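# Chapter 7: Caring for Caps and Other Shaped Headwear

## Introduction

Chapter 6 dealt with flat textiles: towels, sheets and table linen. Such articles may be folded along any convenient line and will come to little harm. Headwear is different. A cap has been cut, stitched and pressed to hold a form, and careless handling or storage may spoil that form long before the cloth itself is worn out.

By the end of this chapter, students should be able to:

- name the main parts of a baseball cap;
- sort caps by the firmness of the crown;
- reshape a crumpled crown by hand;
- choose a suitable method of storage.

## 7.1 The parts of a cap

The two parts that matter most in handling are the crown, which covers the head, and the brim, which shades the eyes. The crown is commonly made from several panels joined by seams. Around its lower edge, on the inside, runs the sweatband. The brim of a modern cap usually contains a stiff insert, and it is this insert that suffers most when a cap is pressed flat under other clothing.

Crowns may be firm or soft. A firm crown has a backing behind the front panels and stands up without support. A soft crown has little or no backing and settles into folds when it is put down. Folds of this kind are seldom lasting and should not be mistaken for damage.

Before any work begins, the cap should be laid on a clean, bare surface in good light. A pale tabletop is well suited to the purpose, as loose threads and dust show up poorly on a patterned cloth. The student should look first at the line of the brim and then at the seams of the crown – in that order – and note any fault in the workbook.
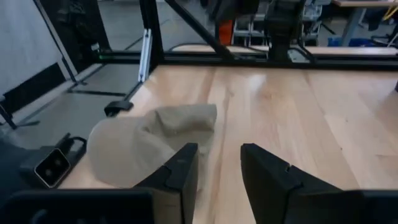
## 7.2 Reshaping by hand

Reshaping requires no tools. The steps below apply to soft crowns only; firm crowns are treated in Section 7.4.

1. Hold the cap by the brim and shake it gently.
2. Place one fist inside the crown and open it fully.
3. Smooth each panel from the top towards the sweatband.
4. Turn the sweatband down and check that it lies flat.
5. Set the cap on its lower edge, with the brim facing forwards.

The brim should not be bent during this exercise. Where its curve is uneven, the cap is to be set aside for Section 7.3.

Students working in pairs should exchange caps after step 5 and compare their notes before going on.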